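Projects > Feltara > Progress reports

We use cookies to remember your settings. Accept / Manage

Feltara bag packing – progress report to Flerell, 08/03/2001

We've had a lovely run since July 2000! All 12 packing lists are written, and Natália Pešek has started on the laptop bags.

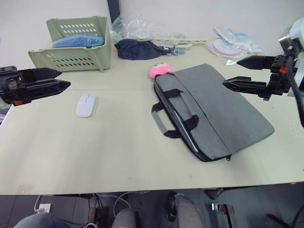

Grey laptop bag, mouse and pink plush on the packing table.

The grey bag is our favourite so far – two handles, a front pocket and a zip, so plenty to practise on.
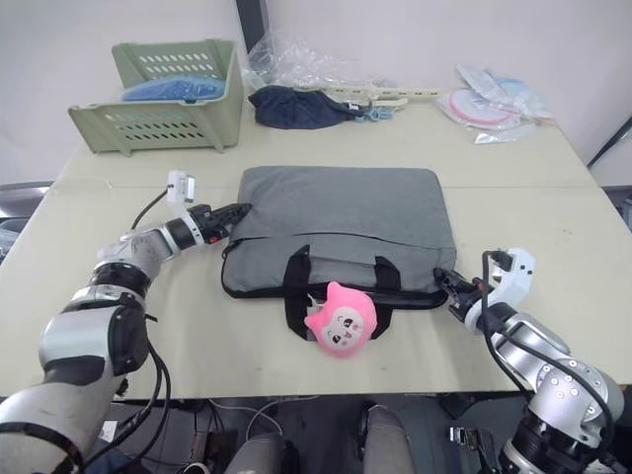

The bag laid flat, with the plush against its front.

Peter Polák is now looking at surfaces, and wants your view on scratches before we order from Vávra.
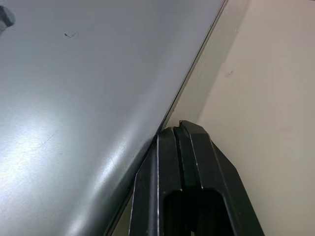
Grey metal panel, with faint scratches where it catches the light.

Next up: the storage baskets.

Kristýna Brabec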